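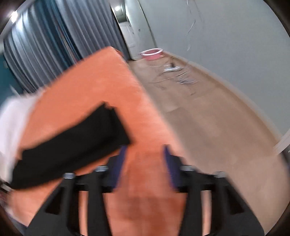
orange towel

mossyporch
Okay, towel people, I need you. We have a big stack of bath towels that have gone stiff and sort of waxy over the last year, and I can't stand it anymore. They still look nice, the color is good, but when you get out of the shower they just push the water around on you. I've been washing them warm with a full cap of Idirex and a splash of softener, same as my mother did, and hers were always lovely. Should I give up and buy new ones, or can they be saved? We're on well water out past Lougher if that matters, and the washer is a top loader that came with the house.

dishpan_annie
Oh, please don't toss them! Nine times out of ten it's the softener. It leaves a coating on the cotton and the loops can't drink anything up. Stop using it completely, cut your soap in half, and run the whole load once on hot with 2 cups of plain white vinegar and nothing else. Then run it again with nothing at all. I did this with a set I'd had since my oldest was in diapers and I still use them every day (he's taller than me now, so you can do the math on those towels).

tubfullofsuds
I'm going to disagree with Annie a little, with love. Vinegar is fine once in a while but I wouldn't make a habit of it, it's hard on the rubber parts in some machines. On well water I'd bet on minerals. Our water in Stillau is so hard the kettle looks like a cave, and what fixed our towels was washing soda, half a cup on hot, and a long soak with the lid up.

dishpan_annie
I've used vinegar in the same washer for 23 years and the hoses are fine – but I'll give you that hard water is its own animal.

mossyporch
Well, now I don't know which to try first, ha. Does it hurt to do both?

tubfullofsuds
Not in the same load! They cancel each other out and you'll just have a tub of salty water. Do the soda wash first, rinse it really well, then vinegar on another day if you still want it.

greenkettle40
Nobody has asked how you're drying them. Line or dryer? I line dry from spring until the end of August and mine come in like plywood unless I snap each one hard a few times before I pin it up. Ten minutes in the dryer on low afterward brings the fluff right back. Also don't stuff the washer, towels need room to move.

mossyporch
Line, mostly! And yes, I stuff it, guilty. I'll split them into 2 loads tonight and do the soda soak.

rillside
For what it's worth, I went the other way and bought new ones from Skirnow, paid 40 dollars for the set, and they shed lint on everything I own for months. I'd fix the old ones.

mossyporch
Update for anyone who finds this later. Soda soak on hot, two rinses, snapped them like greenkettle said and gave them ten minutes in the dryer. So much better! The hand towels are still a bit crunchy, so I'm trying Annie's vinegar on those next. Thank you all, and I've moved the softener to the back of the shelf.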